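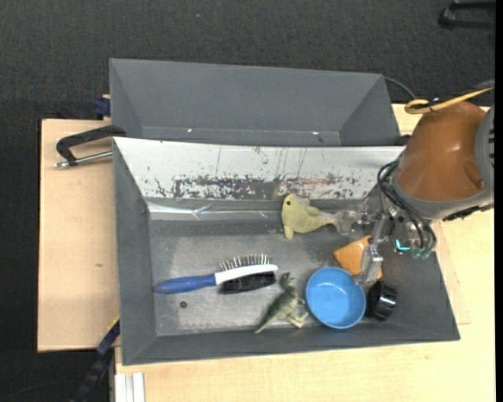

Bin picking - arm keeps scraping the back wall, suction or fingers, what would you do?
Posted by Yaneth Tello in Home & Shared Shop Builds

Ok quick one, typing this on break. Two bins side by side on a table, arm takes stuff out of the front one and drops it in the back one, then we swap and go again. Shared shop in Birnham, so everything has to come off the table at night, hence clamps and not bolts.

Stuff in the bin is junk on purpose. Hairbrush with pins on one side and bristles on the other, toy dinosaur, blue bowl, a yellow plush fish thing (dolphin? no idea), some hard blocky bits. Want it to deal with soft and hard both.

Problem is the back wall. I put a white sloped panel there so things slide down to where the fingers can get them. Works ok but the gripper keeps kissing it on the way in and the paint is wrecked, whole band along the bottom chipped down to gray. Clear tape along the edge below it is all wrinkled now too. Ran 200 picks last night, 142 good. Most of the bad ones were within a couple inches of that panel.

Things I tried:
slower approach, still scrapes just quieter
moved the bin toward the arm, then it can't reach the far corner of the other bin
padding on the panel, lasted maybe an hour

Controller is a Jurnov, fingers are two jointed ones, hoses loop off the left side of the wrist. Is this a calibraton thing or a geometry thing? Don't want to repaint again if it's just going to get chewed up.

Thanks, in a rush, will check back after dinner

Édgar Cárdenas
Both probably. But do the geometry first, it's cheaper.

You are likely coming in straight down with the fingers opening front to back. Anything near the wall, one finger has to go between the object and the wall and there's no room. So it hits. Rotate the grasp 90 degrees for anything close to the panel, so fingers open side to side along the wall. Most planners let you penalize an angle in a zone. Draw a box about as deep as your finger is wide and make it expensive to open toward the wall in there.

Then check the clamps. Seriously. Mine held fine for a day and then crept, because the bin gets shoved a tiny bit every time you touch a wall. Touch, shove, now the bin isn't where the software thinks, touch harder. Put a pencil line on the table at two corners, run 50 picks, look at the line. If it moved you have your answer and no amount of calibrating will stick.

If you can't bolt, screw a cleat to a board and clamp the BOARD. Bin drops against the cleat. Comes off at night in one piece, same spot next morning.

Oh and the brush - pick it by the handle. If the planner goes for the head the pins snag on one finger and it swings when you lift.

Wálter Villca
just get suction. fingers are a pain

Silvana Brandão
Suction on a plush and a bristle brush, good luck with that. Keep the fingers.

Agree with Édgar on rotating. Adding a few things from our build (similar bins, Noltano arm, garage not a shop):

Stop painting the panel. Paint always loses. We used a thin sheet of slick plastic, the cutting board kind, screwed from behind so no heads stick out. Gets scratched but it doesn't flake, and the flakes matter if you have a camera over it - ours started seeing the chips as little objects and trying to grab them. Spent an evening on that before I caught on.

Same with shiny tape. Bright reflections mess with a depth camera, you get holes or spikes right on that edge. If your bad picks bunch up near the tape I'd pull it before touching anything else. Matte cloth tape if you need to cover a gap.

Calibration check that takes five minutes: put the bowl upside down in the middle, have the arm go to the top of it and stop a half inch above, measure. Then the same in all four corners. If the middle is good and the back corners are off, it's your camera tilt. If it's all off by the same amount it's just an offset, type it in and go.

Also watch the hoses. When the wrist turns for those side-to-side grasps the loop can drag over the edge of the bin. Run the new angles with the bin out the first time, hand on the stop button.

Yaneth Tello
Back. Did the pencil line. Bin had moved, over an eighth of an inch by the end, ugh. Making the cleat board tomorow morning. Pulling the tape too. Wálter no suction sorry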